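4.2 Small things and where they end up

We had not meant to write at any length about trinkets. The study, as the earlier sections explain, was planned as a look at how households in Denddale decide what to keep when they move to a smaller home, and we went in expecting long conversations about wardrobes, dining tables and the piano that will not go round the turn of the stairs. We did have those conversations, and very enjoyable many of them were. But again and again, usually once the kettle had been on a second time, the talk drifted to a drawer, a dish by the door or an old biscuit tin, and to the small things inside it that had come through every clear-out without anyone ever quite choosing to keep them.

Most people found these objects hard to group. One woman, a retired school cook, laughed at us when we asked what she called the contents of her hall drawer, and said that if she had a word for it she would have thrown it out years ago. Others spoke of "bits", "oddments" or, in one house, "the museum". Key fobs, charms, foreign coins, single earrings, cracker prizes and small toys all lived together there, quite happily mixed up with batteries and string.

Earlier writing on household clutter tends to treat such things as a delay, in the sense that their owners have put off a decision and will get to it in time. We are fond of that idea, and it fits the larger furniture very well, but it sits badly with what we were told about the drawer. The people we met had made up their minds about the drawer. They had looked at it, some of them every week, and had shut it again. Philomena Agyeman, who carried out the greater part of the home visits, suggested in her field notes that we should think of it as a kind of resting place, and the term has stuck with us through the rest of the work.

Three things seemed to matter to whether an object was allowed to rest. The first was size, and plainly so, as a thing that takes up no room makes no enemies. The second was whether it had once been fastened to something else. Fobs and charms that had hung from school bags, coats or sets of keys were spoken of with much more warmth than loose ornaments of the same size, and people would often recall the bag or the coat in great detail before they got to the charm itself. The third was what we came to call a face.

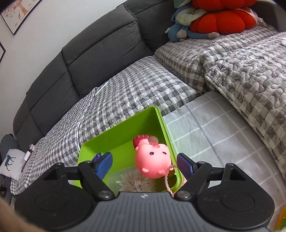 Vol. 14, No. 2, p. 422

Figure 2. Pink toy figure with a beaded cord.

We use the word loosely. It may be a pair of dots and a beak, and it need not belong to any animal that a child could name. The toy in Figure 2, with its round face, small black eyes and frilly red crest, is a fair picture of the sort of thing we mean, and its cord puts it among the hanging objects as well. When we read back through the interviews, we found that people who could say goodbye to a good set of glasses without a pang would grow rather shy when it came to putting something with eyes in the bin. "It's looking at you, isn't it?" said a widower on the Plokero estate, and then he changed the subject to his tomatoes.

Fiifi Nutsugah has pointed out to us, quite rightly, that charity shops play their part in this too. Several of those we visited had tried to give their oddments away and had been turned down, kindly enough, on the grounds that such things do not sell one at a time. A thing that cannot be given and will not be binned has very few places left to go, and the drawer is always there. We would not want to make too much of this, as our visits took in one small town and a fairly settled group of older residents, and families with young children at home may well tell a different story. The October visits, which took in two such families, are dealt with in section 4.3, along with the rather livelier matter of who in the house is allowed to open the drawer in the first place.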